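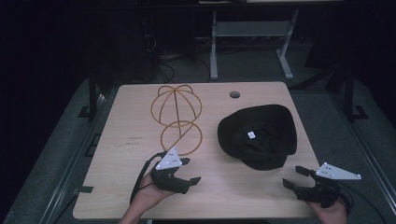
Category: Course Handouts > Hat Making and Display > Unit 9

In this unit we study how a soft cap gets its shape, and how we keep the shape when no head is inside. Many students come to the course with good sewing skills but they think of the cap as a flat thing, as a set of pattern pieces. A cap is a volume. To learn the volume, it is useful to put a wire form and a cloth cap side by side on the same table, as we do on the light wooden one. The wire form has no cloth at all, but you read the dome immediately, because the curved ribs meet at the crown and the eye fills the rest. The black cap next to it has all its cloth, but it lies upside down and crumpled, and from its folds it is hard to say how high the dome should be. Please keep this comparison in mind during the whole unit.

1. Words we will use

Crown: the part which covers the top of the head. Some books use this word only for the highest point where the panels meet. In this handout, "the dome" is the whole upper part, and "the crown" is the meeting point.

Rib: one curved wire going from the lower edge of the dome up to the crown. In a sewn cap, the seam between two panels does a similar work.

Brim line: the outer line of the brim. On a wire form it can be a full ring, also when the cap itself has only a small peak in front.

Sweatband: the band inside the lower edge. It touches the forehead and decides the real size of the cap.

Memory: the tendency of a cloth to return to a fold it had before. Cotton twill has a strong memory, wool felt has a weak one if you steam it.

2. Reading a wire form

Begin from the crown and go down. Look if the ribs leave the crown at equal angles. If two ribs are too close, the cap will sit with a flat place on one side. Then look at the form from above and check the lower edge of the dome. It should be an oval and not a circle, as the head is longer than it is wide. Beginners often make a circle, which is easier to bend, and later they wonder why the cap turns on the form.

Some forms carry a decoration at the top. Two small loops, like ears, are popular for shop windows. They are nice, but a cap pushed down on them will get two bumps. If you wish to use such a form under cloth, leave the cap a little high, or choose a style with a loose top.

The brim line on a light form is often held to the dome by very little wire. One diagonal wire is enough for looking, but it isn't enough for pulling. Never lift a form by its brim ring. Take it by the ribs, with the fingers spread.

3. Reading a cap from inside

Always turn the cap over before you do anything with it. From the inside you learn how it was made. Find the label first. It usually tells the fiber and the care, and this decides if you may use steam. After that follow each seam with the finger up to the crown. Write down where the cloth is thick and where it pulls.

If the cap has deep creases, don't press them flat with the hand. You will only make a second crease near the first. Fill the dome with tissue paper, loosely, and let it rest overnight. For cotton, a little steam from outside helps. For a cap with cardboard in the peak, no steam at all near the peak.

4. Exercise

Work in pairs. Each pair gets one wire form and one cap from the Pillico box. The Afridi wire is softer and is only for the second exercise, so please leave it on the shelf.

Draw the wire form from the side, real size, with not more than 20 minutes for the drawing. On the same sheet and in another color, draw the outline which you think the cap has when it is worn. Now fill the cap with tissue and draw it a third time. Compare the second and the third line. In most drawings the second line is too low, as we believe too much in the folds.

Write half a page about the difference. Full sentences, please. A list of measurements isn't accepted.

5. For the assessment

Bring the three-line drawing, the half page, and one cap of your own which you shaped again at home. The cap doesn't need to be new or beautiful. Old caps are often better to learn from, their creases have more history.

Reading: the Plukden workbook, the chapter on blocks and forms. The chapter on felt can wait until November.

Handout revised 2020-07-23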